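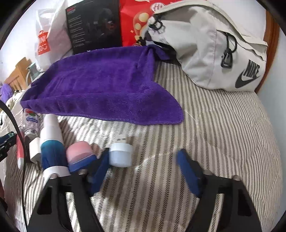 Ollex Land Group
Minutes of the general meeting held on Sunday 1st May

Present: 14 members. Apologies were received from three households.

1. Minutes of the last meeting

The minutes of the February meeting were agreed with one correction. Under item 4, "lower pond" should read "lower ditch". All actions were complete apart from the gate latch on the Fando side, which is carried forward.

2. Money

The balance in the group account stood at £2,641. Spending since February came to £1,439, mostly on bare-root trees, tree guards and the hire of a post driver. The grazing rent has been paid up to the end of the year. Two plot fees are outstanding and reminders have been sent.

It was asked whether the seed order should come out of the main account or the plant sale money. Agreed: plant sale money, as last year.

3. Forest garden, top field

The February planting is finished. Hazel and damson are in leaf. Several of the pears on the north edge have not broken bud yet. They will be left until the next meeting before anyone decides whether to replace them.

Vole damage was reported on four of the apples. The mulch had been heaped against the stems. Members are asked to pull it back a hand's width from every tree when they are working up there. Spiral guards will be fitted to the damaged trees.

There was a long discussion on comfrey. Some members want it under every fruit tree, others feel it is already getting away from us near the path. Agreed to plant it only in the two rows furthest from the vegetable beds and to use the sterile kind from root cuttings. Nobody is to bring in seed-grown plants.

4. Swale and drainage

The swale dug last autumn held water after the heavy rain in March and overflowed at the east end, where the bank is low. Water ran on to the track below. The bank needs building up by a spade's depth and the spillway needs lining with stone. Ra, the neighbouring holding, has offered a trailer load of field stone if we collect it.

Action: swale working party to fix a date with Ra and bring barrows.

The question of a second swale was put off until we see how the first one does over another winter.

5. Poultry

The hens are laying well and the egg rota is full. The ducks have been kept off the lettuce beds since the netting went up, but slugs are now bad in the beans. It was proposed that the ducks be let in for an hour in the evening with somebody there to watch them. Agreed for a trial until the next meeting.

The feed bins need new lids. One has split and rain is getting in. Action: equipment group.

6. Water

The tank behind the barn holds 600 litres and was dry by mid-June last summer. Two options were looked at, a second tank of the same size or a larger one from Sakesance. Sakesance's delivery charge was thought high. A quote for the second tank is to be brought to the next meeting along with a price for guttering on the south side of the barn, which has none at present.

Until then, plot holders are asked to use cans and not the hose.

7. Compost

Bay 2 is ready and may be taken from now on, 5 barrows per plot. Bay 1 is still hot and should be left alone. Bindweed root was found in Bay 3 again. Bindweed, couch and dock roots go in the drowning barrel by the shed and not in the bays. A new sign will be painted as the old one cannot be read.

8. Fando hedge

The gap by the stile will be filled with hawthorn and dog rose next winter. The owners at Fando have no objection and will keep their sheep back while the plants get going. A temporary run of stock fence is needed on our side. The gate latch will be done at the same time.

9. Any other business

The shears and one of the mattocks are missing from the shed. Please check at home.

A member asked if bees could be kept on the top field. To go on the next agenda.

The kettle has been replaced.

The meeting closed at 4.25 pm. The next meeting will be in the barn, with the date to be put on the noticeboard.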